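Home bed-making robot

A home bed-making robot is a machine, built by hobbyists in a spare room or a shared workshop, that pulls a sheet or a mattress cover over a bed and gets it more or less straight. I've been putting one together at the Waselport shop since June, so this entry leans on what I know from my own build, and I've tried to flag the parts where other people do it differently. If yours works better than mine, please edit away!

Background

People have wanted a machine to make the bed for as long as there have been beds and mornings. The older home builds were mostly rails and winches: you clipped the comforter to two cords, hit a switch, and a motor dragged it up toward the pillows. They still work fine and I have a soft spot for them (cheap, loud, very satisfying to watch). What they can't do is put a cover on from scratch, when it's in a heap and you don't know which corner you've got hold of.

That second job is the one most builders mean now. It needs an arm or a pair of arms, a camera, and some way of deciding where to grab. Cloth is hard for a robot. A coffee mug has one shape. A quilted cover has a new shape every time you touch it, and half of it is always hiding under the other half.

Common layouts

Gantry builds put the grippers on a frame that straddles the bed. They're stiff and easy to program, and they take over the room. Mine started out as one and I gave up when I couldn't open the closet.

Side-arm builds stand at the edge of the bed and work inward. One arm can do a twin bed if it can drive up and down the side. Two arms are much nicer, and most of the good results I've seen come from two, with one holding a corner still while the other runs along the edge.

Cart builds are side-arm builds on wheels. That's what I have now. The cart is called Kokenine, after the name stenciled on the crate its first motors came in, and it has two arms, a mast for the camera and a car battery low down to keep it from tipping.

Learning from people

You can write the motions by hand, and I did that for the whole first summer. It was miserable. Every rule I wrote was right for one way the cover might be lying and wrong for all the others.

What most of us do these days is record a person making the bed, with a camera up at head height, and train on that. The Traltari notes (a shared set of write-ups that gets passed around between hobby shops) suggest 300 short recordings before you expect anything useful, and I'd say that's fair. I had 60 when I got impatient and tried it anyway, and the arms went confidently to where a corner had been in some other clip. With 516 it started finding the real corner. I'm at 700 now and the improvement has slowed way down, so I've gone back to fiddling with the hardware.
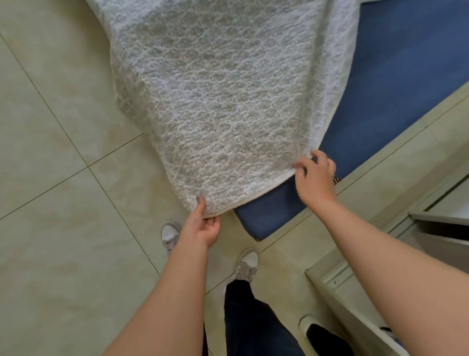
The other thing that changed for me was paying attention to hands. I'd been labeling clips by where the cloth ended up, and that threw away the good stuff. People pinch with a finger on top and the rest underneath, they keep one hand parked while the other one wanders, and they take little short pulls instead of one long one. Once I labeled the grip and the pull as separate things, the whole model calmed down. I also quit trimming out the fumbles - a person losing the edge and picking it up again is exactly what the robot needs to know how to do.

Grippers

Plain two-finger grippers are the usual choice. Hard plastic tips slide right off smooth cotton, so nearly everybody adds something rubbery. I've tried silicone oven mitt, bicycle inner tube and the dipped palm of a garden glove, and the garden glove won by a mile. Thick covers with a bound edge are easier than thin flat sheets, which surprised me at first. The binding gives the fingers a ridge to catch on, and the padding doesn't fold up into tiny pleats.

There's a trick going around called the Agarwal tip, a gripper finger with a thin curved lip that slides under the cloth before the other finger closes. It's great for picking an edge up off the mattress. It's lousy for tucking, as the lip snags on the way out. Some builders put one on the left arm only, and I may end up there too.

Seeing the edge

White on white is the worst case. A dark mattress or pad under a pale cover makes life far easier for the camera, and if you're just starting out I'd set things up that way and save the hard colors for later. Raised patterns can go either way. My edge finder used to take every quilting ridge for a hem, and it took a lot of extra clips to talk it out of that. Even, soft light helps. A bedside lamp throws long shadows off every wrinkle and the model believes all of them.

Safety

Arms strong enough to drag a quilt are strong enough to bruise you. Fit a stop button you can reach from both sides of the bed, limit the motor current, and never test with a person or a pet on the mattress. Keep your toes back from the cart as well. Ask me how I know.

Current state

As of October 2022 my cart can cover a twin mattress from a loose pile if one corner is showing. Fitted sheets are still beyond it - the elastic fights back and the last corner pops the first one off. Pillowcases I haven't even tried.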